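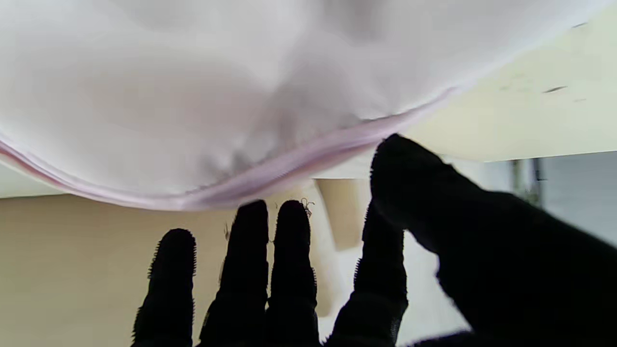

Fig. 1. White fabric with pale pink hem.

Laundry Water Use in Shared Housing — Final Report
Tobiloba Oyelaran, Statby group, February

Question was simple. Do people in shared houses wash more then they need to? We compared 2 houses, McPhee and Kumunden. Same size, same kind of washer, different rules. McPhee has a sign-up sheet. Kumunden is free for all.

Method: read the water meter before and after each load, write it on the clipboard. Some loads got missed at night. Those are left out. 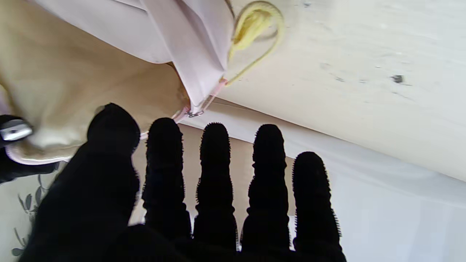 Results. McPhee used 2000 gallons over the study, Kumunden 4000. Big gap. Part of it is small loads — people at Kumunden ran the machine for a couple shirts. The sign-up sheet seems to make people wait and fill the drum.

Survey had 100 replies, counting the old ones from the Zisero dorm. Most said they wash jeans after one wear. Towels were all over the place.

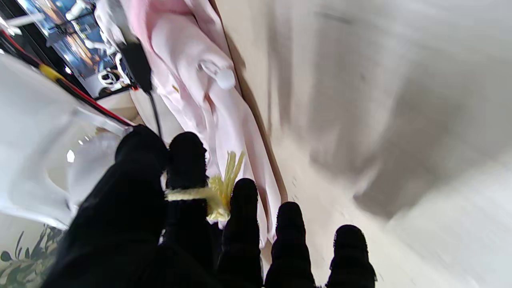 Problems: meter at Kumunden also feeds the utility sink, so that total is probaly high. No way to split it out in the time we had.

Next time — separate meter, longer study, ask about detergent too.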